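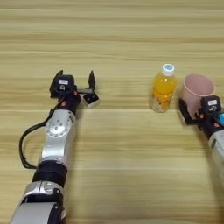

4.2 Pouring tasks with the Todia kit

We ran the Todia two-arm kit as shipped, no custom fingers, no changes to the vendor software. Setup took one Monday morning, most of it spent on calibration. The pouring task splits the work between arms: right gripper takes the cup, left one goes for the juice bottle (Figure 9, cup already clasped, left jaws still open). Same stock grippers on both sides. The white screw cap was a worry — taking it off is a separate skill and is scored separately, see 4.3. We logged 400 trials on the Todia and 300 on the older Verkska unit, same table, same operator script. Bottle start pose varied between trials, cup pose too but less.

Cable routing needs work. The outside loop on the arm snagged twice during wide reaches, both runs were droped from the totals. Support from Pakska, the reseller, was quick by email, slow on parts. Full settings in the apendix.

Figure 9. Todia kit, pouring task, left gripper open.

Contact: Buthelezi Lab, Room 883 | All rights reserved | Back to top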